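3.2 Stone setting

The pendant blank was cast in sterling silver by Andri Eder and drilled for 18 garnets of 1.5 mm. Seats were cut with a 1.5 mm setting bur, and each stone was held by four shared beads. The rim was left at 0.6 mm -- the thinnest wall Druditano would cast.

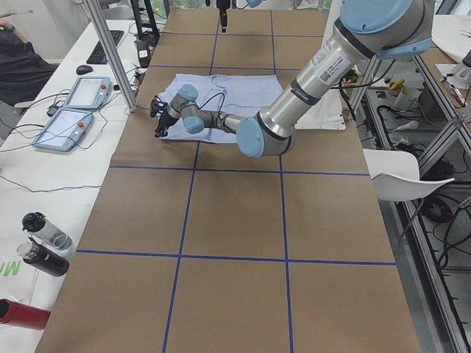 3.3 Results

Six stones moved under a brass probe and were reset by Victor Mutiso. The finished pendant weighed 73 per cent of the wax-based estimate. Most of the difference came from filing the back plate, and the conversion factor in section 2 should be checked before the June batch. Polishing marks remain between the outer beads.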